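Mokomis Shared Workshop, Nallcombe
Minutes of the December members' meeting

The meeting started at 6:30 in the evening, at the long end of the hall. The chair for the evening opened it and asked that phones be put on silent. There were enough members for decisions to be valid. The minutes of the November meeting were read and accepted with one correction: the new broom cabinet was paid from the cleaning money, not from the tool money.

1. Ceiling, ducts and lights

The members discussed the condition of the ceiling. Since the old panels were taken down, the ducts and pipes are open to the room, and dust collects on top of them. Two members who work at the far end said that dust falls on their work when the heating starts in the morning. Another member did not agree that it comes from the ducts and thinks it comes from the loading door.
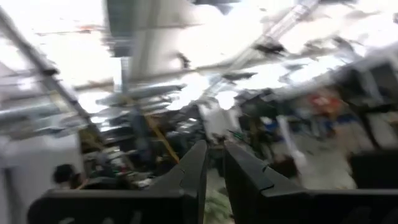
2. Offer for cleaning the ducts

The firm Ledesma has sent a written offer of 993 dollars. The price includes the outside of the ducts, the pipes and the upper side of the lights. It does not include the inside of the ducts. A member asked what the inside would cost, and the answer was that Ledesma must first look at it and will make a separate price.

There was a question if we could do this work ourselves with the tall ladder. The secretary reminded the meeting that our insurance does not cover members working above the second step of that ladder. After this the question was withdrawn.

Decision: the offer is accepted for the outside only. 11 in favor, none against, one did not vote. The work should be done in the week when the hall is closed. All members must cover their benches before they leave for the holiday. The sheets are in the storage room, on the lower shelf, and must be returned there folded.

3. Light on the tables

This point was moved from the last meeting. Some members find the light too strong. The rows of fluorescent lights run in both directions, and the wooden tabletop reflects them so much that it is difficult to see a pencil line on it. Those who do fine work said they must hold the paper at an angle, and one has started to bring a dark cloth from home. Other members are satisfied and do not want less light, especially in winter.

Three ideas were discussed. The first was to switch off every second row. The electrician from Idenov has told us by phone that the rows are not on separate switches, so this would need new wiring. The second was to put diffusers under the lights. The third was to change the surface of the table, because the glossy finish is a part of the problem.

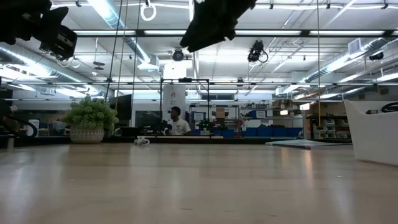

Most of the members preferred to begin with the table. It can be sanded lightly and finished with a matte oil, and the cost for oil and sandpaper is almost 60 dollars. One member who has experience with this warned that the matte oil takes marks from cups more easily than the present finish. It was agreed that cups will stay in the kitchen corner - this was already a rule, but it is not followed.

Decision: the table will be sanded and oiled in January. The diffusers are not rejected, and we will come back to them when we see the result. The secretary will ask Idenov for a written price for separate switches, so that we have it for comparison.

4. Cables from the ceiling

It was asked if all the cables that hang down are still needed. No one at the meeting could answer for each of them. Members who know what a cable is for should tie a paper label on it before the next meeting. Cables without a label will not be cut or removed, only written on a list and discussed again.

5. Monthly fee

The fee stays at 50 dollars for the coming year. There was a short discussion about a lower fee for students, but there was no written proposal, so no vote was taken.

6. Other matters

The side door does not close well when it is cold. Please pull it until you hear the lock.

The glue that stood open near the sink has been thrown away. Glue and oil belong in the metal cabinet - also when you are coming back the next morning.

The next meeting is in January at the same hour. Points for the agenda should reach the secretary one week before.

The meeting was closed at 8:10.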